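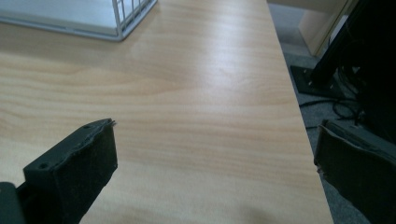

# Himach desk set: recording rules

Last updated: December 7, 2022

Search this site Search Clear

Himach holds 1,176 recordings of desk work made with a hand-held gripper. Two are kept back as format samples, leaving 1,174 for training.

## Before recording

- Check both finger pads. Log any fraying in `notes`.
- Keep cables off the desk surface.
- Start with the fingers open.
- Leave trays where the desk's user put them.

## Do not submit

- Clips showing faces, screens or post.
- Clips trimmed by hand.

Rules 3 and 4 changed in November. Older clips keep the `pulo` tag. Questions about tags go to Natsumi Morikawa at Rusidari.

We use cookies to remember your settings. Accept Manage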